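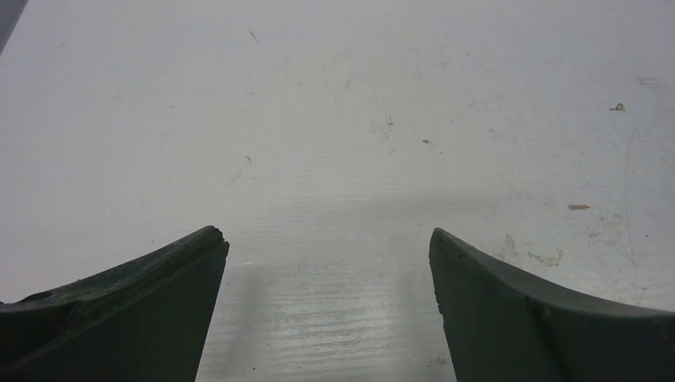
*Pale top, off-white going to light gray. Our most asked-for color.*

# About Ginerer

We make tabletops. Legs too if you want them, but mostly tops. Work tables, craft tables, kitchen tables, the long ones schools buy for art rooms. Shop is in Urneswood, behind the feed store, gray door, ring twice.

Quick version for people in a rush: you send us a size, we send a price, you say yes, we cut it. Most tops go out in three weeks. March is slower, everybody orders in March.

## How we got going

Started with one bad table. It was a packing table in a mail room, dark brown, glossy, and you couldn't find anything on it. Dark screws, dark clips, dark pens, all gone the second you put them down. We made a light one to replace it. Then the office upstairs wanted one. Then a sewing room across town, and they wanted two, with a rounded front edge so fabric wouldn't snag.

That first year we made 114 tops in a garage with a door that didn't close all the way. Last year it was 327, in a real shop with heat.

Still small. We like it that way mostly, except on delivery days.

## What we make

**The Khương.** Our everyday top. Flat, pale, square corners unless you ask. Comes up to 60 inches long in one piece, longer than that we join two and you'll see a thin line where they meet. We tell people this before they order and some are still surprised. It's a thin line. You'll stop seeing it.

**The Grilluson.** Heavier, for shops and classrooms. Same colors as the Khương. Thicker edge, extra bracing underneath, takes a clamp without complaining. Please get a second person to help lift it. Please.

**Odd sizes.** Corners, notches for pipes, a top that has to go around a column. Send a drawing, pencil is fine. Write the numbers big.

**Replacement tops.** If your legs are good keep them! We only need the screw spacing, and a note on whether the legs sit flush to the corner or in a bit. Measure twice, we've had to redo a few and so have you.

## Why so much pale stuff

People ask. We do sell other colors, there's a tan and a blue-gray and a green that two customers love. But for a table where you sort, fold, pack, cut or fix things, pale wins. Small parts show up. Thread shows up. So do crumbs, which is good or bad depending who's cleaning.

Plain white was too bright under shop lights, we tried it, everyone squinted. So ours sits a little off white. Under a window it reads warmer, under tube lights it goes gray. Same top. If color matters a lot to you, ask for a sample square and leave it in the room overnight, look at it in the morning and again after dark. Samples are free, postage isn't.
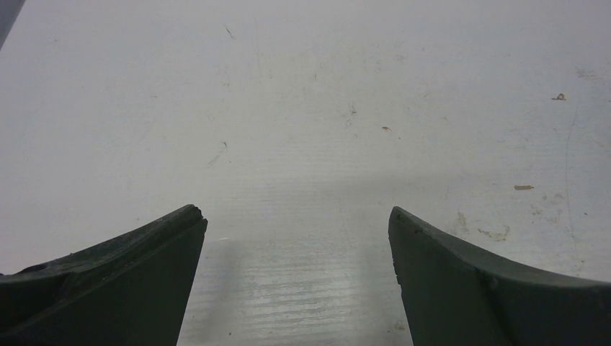
Shine is the other thing we get calls about. Any top will throw some light back at you if the lamp is in the wrong spot, even a fairly dull finish. Try moving the lamp to the side before you send the table back. Works for most people. If you do close work all day, tell us when you order and we'll talk about which way the table faces and where your window is. A phone picture of the room helps.

## Looking after it

Damp cloth, drop of dish soap, wipe, dry. That's pretty much it.

- No scouring pads. Not even the "gentle" ones.
- Tape comes off easier if you pull it slow and low.
- Marker: rubbing alcohol on a rag, small spot first.
- Hot pans go on a trivet. A folded towel is not a trivet.
- Glue: let it dry and lift it with a plastic scraper. Don't smear it around wet, we've seen the results.

Light scuffs will happen and on a work table they should. Deep gouge, call us, sometimes we can fill it and sometimes we'll just say flip the top over. The Grilluson is finished on both faces so you get a second go.

## Visiting

We have a front room with a few tops set up on legs. Bring your stuff! Seriously, bring the sewing machine or the box of model parts or whatever it is and work at one for an hour. Height is the thing people get wrong, they copy the old table and the old table was the problem. Stand at it, sit at it, lean on it. We keep blocks to raise the legs so you can try a few heights.

Open weekdays from eight, closed Sunday, and Saturday is by appointment, meaning call first becuase the saw is loud and we won't hear the bell. Parking on the gravel side. Not in front of the feed store, they will come and get us.

## Delivery and the small print

We deliver ourselves inside the county. Past that it goes by freight, flat, in a crate we built, and we'd like the crate back if you can manage it. Check the corners before you sign. If a corner is crushed write it on the slip, send us a photo same day, we'll make another.

Biggest order so far was a school district, and we turned it down the first time. Came back a year later with more hands and said yes. Ask us about that one in person, it's a long story with a lot of freight in it.

We've got roughly 3,000 offcuts in the back at any time. Good for cutting boards under a vise, shelf liners, desk risers. Dollar box by the door, help your self.

Prices are on the order page. Questions, use the form or just call, the phone is faster.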